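Product Review: Teltlow Refurbished Office Desktop

Prepared for the Diron Public Library Network by Aisyah Ngui, Equipment Services

Purpose of the review

The Network replaces its public desktop computers as funds allow. Branch managers asked whether refurbished machines could take the place of new ones at the catalog stations and in the homework rooms. Equipment Services bought 2 Teltlow desktops for $306 each and placed them in the Mendonça branch, one at the front desk and one in the study room. Both were used during regular opening hours through November.

Delivery and setup

The computers arrived in plain cartons with a power cord, a keyboard and a single printed sheet. The sheet explains how to start the machine but does not mention the warranty, which must be looked up on the seller's website. Setup took 70 minutes for the first computer, most of it spent on system updates. Staff should plan to do this work before the branch opens.
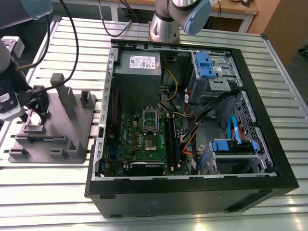
Daily use

Patrons used the computers mainly for email, job applications, printing and the catalog. Performance was suitable for all of these tasks. Pages opened promptly, and video played without interruption on the branch connection. Switching between several large documents was slower, and patrons who edit photographs or video should be directed to the media room.

Karim Ramadan, branch manager at Mendonça, reported one complaint about noise. The fan in the study room computer became noticeable on busy afternoons. Moving the tower from the desktop to the floor stand settled the matter. The front desk computer drew no complaints of this kind.

The supplied keyboard is the weakest part of the package. The keys are shallow and the printed letters are small. The branch replaced both keyboards with large-print models from its own stock after the first Tuesday.

Access and upkeep

A tower of this size remains easier to service than the compact models purchased in recent years. Cleaning and basic part replacement can be handled by Network staff, and the side panel gives access to the main components.
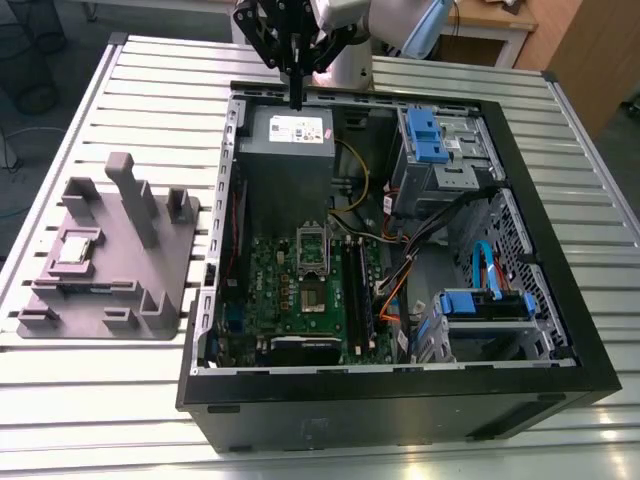
Open tower with the power supply at the upper left of the case.

Staff should unplug the computer before opening it and record any part replaced in the equipment log. Work on the power supply itself should be referred to Equipment Services.

Comparison with the Flikik

The Network also owns Flikik compact desktops. These take up less space and are quieter, and they are the better choice for narrow counters. They offer little room for added parts, however, and repairs have usually meant sending the whole unit away.

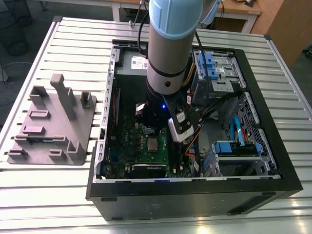 Storage is a further point in favor of the Teltlow. Patron files are cleared at the end of each session, so capacity is of minor concern at public stations, but staff computers hold several years of local records. The Flikik units in staff offices have needed external drives for this purpose.

Rating and recommendation

The Teltlow received 73 points out of 100 under the Network's standard review form. Points were lost for the keyboard, the fan noise and the missing warranty details. Equipment Services recommends it for catalog stations and homework rooms. It is not recommended for media rooms or for quiet reading areas. Branches wishing to order should submit the usual request form and state whether large-print keyboards will be needed.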